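Mugs out, mugs back: the shared kitchen gets going

What a difference a proper kitchen makes! Those of you who remember making tea with a travel kettle on the landing at Birine House will know why I'm so pleased. We opened the new one in July, and I've hardly been able to keep away from it since (ask anyone on the Lloyd corridor, they can hear me humming).

Let's start with drinks, as that's what most of you come in for. Bring your own mug, or take one off the shelf and put it back afterwards. The plastic ones are lovely and light and survive being dropped, which I have tested more often than I meant to.
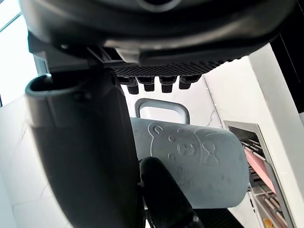
Hot drinks are free until 10 every morning, and please do stay and chat while you have yours. I've met more neighbours over a cup of tea in the last few weeks than I did in the whole of last year, and two of them have promised me cuttings.

Then there's the washing-up, and oh, the double sink! Wash on one side and rinse on the other, leave things on the wire rack to drain, and there's still plenty of marble worktop left for chopping. The tap is good and tall too, so even the big soup pan from the Fanano supper ought to fit under it. Help yourselves to the fruit as well, it's there to be eaten.

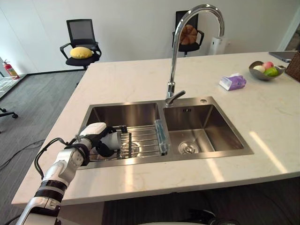

Eldana Teshome would like everyone to rinse the sink round after a big wash, and asks for spare tea towels, the thin cotton sort if you have them.

Next soup lunch is 9 October 2024, bread provided.

Comments (3)

Pekon Pete
Count me in for the soup. Is it lentil again? Please say it's lentil.

Marge, flat 22
I've a drawer full of tea towels, will drop them in.

JH
Could we have a hook for the oven gloves?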